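6 de junho de 2020

Sábado inteiro com a garra. Apertei de novo os parafusos das pontas, que a Josefina jura que eu já tinha apertado ontem, e passei às meias. São 46 tentativas no caderno, com letra cada vez pior.

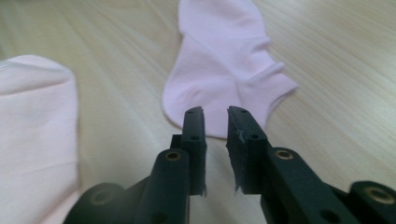 O Emiliano ligou a perguntar quanto já gastei. Disse-lhe 742, sem a cola – a cola é um assunto à parte. Ele acha que por esse dinheiro alguém me dobrava a roupa até ao Natal. É capaz de ter razão, mas essa pessoa não traria rolamentos.

Amanhã troco a fita dos dedos e imprimo outra vez a peça 33.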